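DUNACH HOUSE – STAFF AND GUEST ROOMS
Pre-winter check, top floor and back stairs
Month: January (should of been before Christmas)
Checked by: Nadine Tarawneh
With: Radomir Kos, first half only

1. Smoke alarms, rooms 1 to 6
OK except room 4. Chirping. Battery swapped, still chirping. New unit needed.

2. Heat alarm, top kitchen
OK. Tested 10.20.

3. Escape route, back stairs
FAIL. Two boxes of lampshades and an ironing board on the half landing. Moved them myself. Third time – Evander please speak to whoever it is.

4. Fire door, top corridor
Closes but doesn't latch unless pushed. Closer wants adjusting. Radomir says 10 minute job, to do this week.

5. Emergency lighting
Stairs OK. Corridor fitting by the linen cupboard dead. Lyimo coming for the boiler anyway, ask them to quote.

6. Portable heaters
One found in room 2, on, facing the curtain, gap well under 1000 mm. Turned off and taken down to office. No heaters upstairs unless signed out, it is on the notice.

7. Extension leads
Room 5: lead plugged into a lead. Removed one. Room 3: cable run under the rug, re-routed behind the bed.

8. Electric blankets
None in use. Two in cupboard with no test sticker – cut plugs off and bin.

9. Windows and restrictors
Room 1 stiff. Room 6 restrictor screw missing, temporary one in. Pls order proper ones, Usberg had them last time, pack of 80 was cheapest.

10. Hot water at basins
Room 3 slow to come through. Others fine. Run the taps in 6 weekly while its empty.

11. Radiators
Room 5 cold at the top, needs bleeding. Rest fine.

12. Bedding and clothing near heat sources
OK on the day. Coats and quilts kept on beds or hooks, nothing over radiators. Keep it that way.

13. Extinguishers
Both in date. Bracket by room 4 loose, one plug gone.

14. First aid box
Plasters low. Eye wash out of date, binned.

Actions: 1, 4, 5 and 9 urgent. Nour Abu Hammour to chase orders. Recheck when done, then sign.

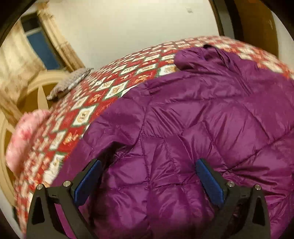

Item 12 – purple down jacket on bed, patterned quilt under.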